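# The Thirteenth Rule

When Samer Farah came to work in Rivasholm, they gave him a badge, a locker and a grey book with the rules. The book was written by the firm Mac Carthaigh before anybody in the town had seen a gripper. It had 137 pages. He read it in the evenings with a dictionary, because he wanted to understand each word, and also because the heating in his room was weak and he could not sleep before midnight.

His duty was simple to explain to his mother on the telephone. People in the hall did small tasks with a gripper in the hand, opening and closing things, lifting and putting down, and from their movements the machines at Modonness would later learn. Samer had to check that every task was done as the book said. If it was not, he put a red mark in the list and the task was thrown away.

"So you are a teacher," said his mother.

"No. I am the one who stands behind the teacher."

In his first winter he gave many red marks. The people did not like it, but they were polite. Only Ines, who was the fastest of them and had the table nearest to the window, asked him once what rule thirteen was for.

He knew it by heart. *The operator shall not correct a movement after it has begun.*

"It means that if you go wrong, you stop," he said. "You open the jaws, you go back and you start from the beginning."

"And if a person goes wrong with a cup at home, does she go back to the door of the kitchen?"

He had no answer for this in English, and when he looked for it at night in his own language he had no answer there either.

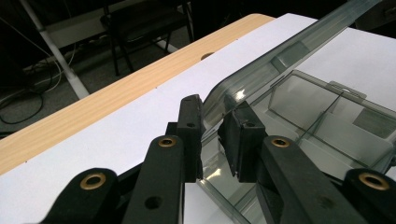 Rule thirteen was the only one that was broken at every table, and he began to see how it was broken. It happened most of all with the box with the compartments. The plastic was smoky and you could look through it to the white table under it, so the eye was never quite sure where the wall began. With the jaws open and one on either side of the near wall, there was very little space for a mistake. A good hand felt the mistake early and turned a little. The turn was so small that in his first month he would not have noticed it. By February he noticed nothing else.

He took the list of the last weeks and counted. There were 525 tasks, and he had thrown away 27 only for rule thirteen. He called these twenty-seven back from the archive, which was permitted, and looked at them one after another until the cleaners came. In nearly all of them somebody had started badly and then, without stopping, had made it good. It was the best work in the whole list. He felt ashamed, as when you have corrected the spelling of a letter and not understood that it was a letter of love.

The next morning he wrote to Mac Carthaigh. He wrote the message four times. He asked, with respect, what was the reason for rule thirteen, and if a corrected movement could be kept with a mark of its own, so that the people at Modonness could decide. He did not say that the rule was wrong. He said that he could not explain it to the operators and that a rule which cannot be explained is followed only when the checker is looking.

For nine days nothing came. In this time he did as the book said, because he had promised it when he signed. But beside each red mark he wrote a short note in pencil: *recovered*, or *recovered well*, and once, for Ines, *recovered beautifully*, which he later rubbed out and then wrote again.

The answer came from a man called Hodeck. It was very short.

*The rule is from me. The first machines could not learn from a correction, they learned only the mistake. That was long ago. I had forgotten it was still in the book. Please send me your notes.*

Samer read it standing, with his coat on. Then he went to the copying room with the list. The pencil was too pale for the machine and he had to go over every word with a pen, slowly, pressing hard.

Ines came in for paper and looked over his shoulder.

"What is this one?" she asked. "You have written it two times."

"I made a correction," he said, and moved his hand a little, so that she could read it.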